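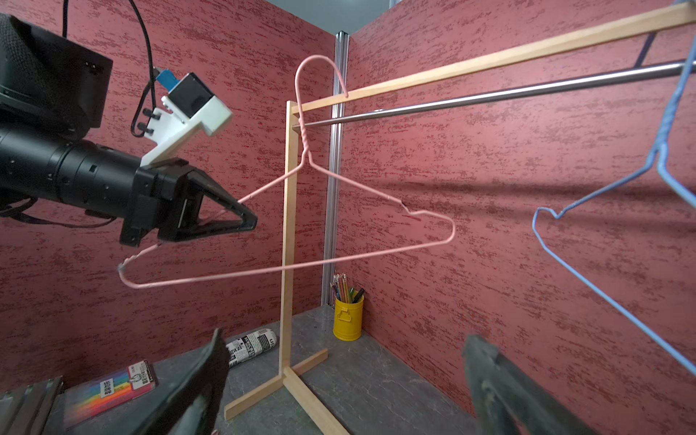 Clothes hanger

A clothes hanger, or coat hanger, is a device on which a garment is hung so that it keeps its shape and does not crease. The common form copies the outline of the human shoulders and has a hook at the top, by which it is hung from a rail, bar or peg. Hangers are made of wood, wire, plastic, metal tube and card, and are found in homes, shops, laundries, theatres and hotels.

Background

Before the hanger came into general use, most clothing was folded and kept in chests or laid on shelves. Outer garments were hung from wall pegs, often by a loop sewn inside the collar. An inventory of 1615 from the manor of Flultcombe lists a press "with pegges for gownes", but makes no mention of any shaped support. Peg rails remained usual in farmhouses and schools long after wardrobes with hanging space had become common in towns.

Shaped hangers spread during the nineteenth century, as tailored coats and full skirts became harder to store flat. Early types were cut from a single piece of wood and fitted with a metal hook. Bent wire hangers followed and were cheap enough to be given away by tailors and dry cleaners, many of whom had their name printed on a paper cover.

Types

Wire hangers are bent from a single length of steel, with the ends twisted together below the hook. Plain wire may rust and mark damp cloth, and for this reason many wire hangers are coated with plastic, lacquer or paint. Coated hangers are sold in a wide range of colours. They take up little space on a rail but give narrow support, and heavy garments left on them may develop points at the shoulder.

Wooden hangers are thicker and are used chiefly for coats, jackets and suits. The arms are often curved forward to follow the line of the back. A lower bar may be added for trousers, sometimes with a strip of felt to prevent slipping.

Moulded plastic hangers are widely used in shops. Many have notches for the straps of dresses or small clips for skirts. Padded hangers, covered in satin or cotton, are used for knitwear and delicate fabrics, although heavy knitwear is generally better folded.

Manufacture

Wire hangers are made from coiled wire, which is straightened, cut to length and formed in one pass through a machine. The Amrani works at Kundville, which supplied laundries in the surrounding district, at one time employed 85 people and ran 14 forming machines. Coating was carried out in a separate building — the ovens were considered a fire risk — and finished hangers were packed flat in cartons of 460. The works closed after its main customers changed to plastic, and the site is now used for storage.

Use in collections

Museums hang only those garments that are strong enough to bear their own weight. Hangers for this purpose are built up with wadding and covered in washed cotton, so that the load is spread across the whole shoulder. Beaded dresses, clothes cut on the bias and garments with weak seams are stored flat in boxes. The costume store at Mondstead keeps its hanging garments in cotton bags, each with a label tied to the neck of the hanger so that the bag need not be opened.

Reuse and disposal

Many dry cleaners accept wire hangers for reuse. Coated wire is not taken by every household recycling scheme, and long hooks can catch in sorting machinery. Plastic hangers are often made from mixed materials, with a steel hook set into the moulding, and the parts must be separated before they can be recycled.

See also

Clothes horse
Garment bag
Valet stand
Wardrobe

Page last revised 10/20/22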